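FOR RELEASE 22 May 2021

Granton Office Tenants Ask for Proof Before Buying Into the "Clear Desk"

GRANTON – Basteo, the shared office on the second floor of the Gaber building, will test its new clear desk rule for 3 months before deciding whether to keep it. The firm says it is not convinced the rule will do what its promoters claim.

The idea came from Rivar, an office planning firm that told Basteo a tidy desk would make people work faster. Basteo asked for the numbers behind that claim and is still waiting for them.

"I have read a lot of brochures about tidy desks," said Raili Räsänen, who manages the space. "Most of them were written by people selling baskets."

Under the trial, each long desk gets one basket for loose items. Keyboards may stay out. Anything else left on the desktop at the end of the day goes in the basket, flowers included.

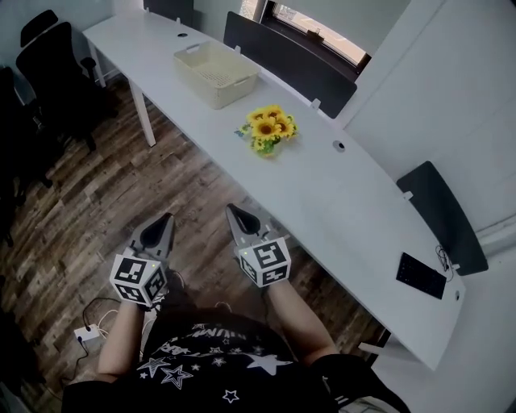 Basteo has set aside $1,994 for the trial, with $1,000 of that held back until the results are in. The first quote it received covered new desks as well. Basteo turned that part down, saying the desks it has are fine and that the cables would be just as tangled on new ones.

Reda Mansour, who rents a place at one of the curved desks, has agreed to keep a daily log along with other tenants. He expects the baskets to fill up and stay full.

"We had a drawer for this once," Mansour said. "It took 10 days before you couldn't close it."

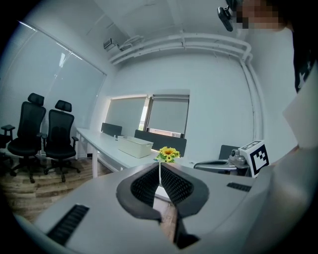
The office at Basteo, with white walls and pipes running along the ceiling line.

Tenants will be asked how long they spend clearing up and whether they can find their things the next morning. Basteo will publish the answers in October, good or bad. Rivar has been invited to comment on them.

Press contact: Raili Räsänen, Basteo, Gaber building, Granton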